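4.2 Surface height and reported discomfort

Participants came from the Bostness and Clukach sites, 582 in all after exclusions. Recruitment ran to the end of June. People who stood for less than half the shift were left out (see 3.1), as were those who had changed bench in the month before. Height was taken from floor to top surface with a steel tape, twice, by different people. Where the two readings disagreed a third was made and the middle one kept.

Elbow height is the usual guide for standing work. Most benches in our sample were well below it for taller staff and a little above it for the shortest group. Not a new finding – Meijer and Bakker got much the same pattern in their packing study – but the spread here was wider than we expected, even within one room. Part of that is floor mats. Mats were on the floor at Clukach and absent at Bostness, and we did not correct for matt thickness in the first round. Second round figures are corrected.

Fixed-leg tables made up the bulk of the benches. Leg position matters more than the older checklists allow. A leg at the very corner leaves the long side free for the feet, a leg set inwards does not, and people then stand turned from the hips. 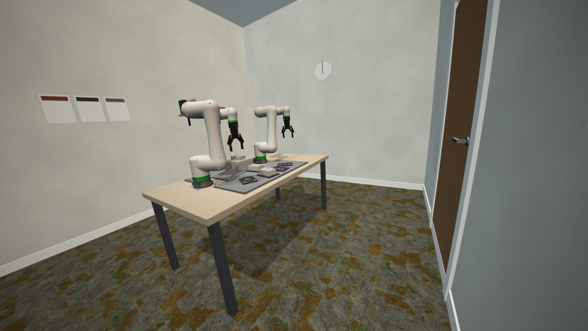 Figure 3. Rendered view of a rectangular worktable on four square-section legs.

Neck and lower back complaints both rose as the gap between elbow and surface grew. Shoulder complaints did not, or only weakly. Acheampong reports the reverse for seated work, so posture probably has to be treated as a seperate factor and not folded into height. Sole and heel pain went with hours stood and hardly at all with the bench.

A smaller group, 20 staff, agreed to try a raised surface for three weeks. Blocks under the legs, nothing cleverer. Roughly half asked to keep them. The others gave mixed reasons: reach to the back of the bench, the shared use of one bench by two people of different height, habit. Shared benches are the hard case and we come back to them in 5.3.

Diary returns were poor in the last week of the trial. Missing days were left missing, no filling in. Scoring was done by Karppinen and Visser separately, without sight of bench height, and differences settled by discussion.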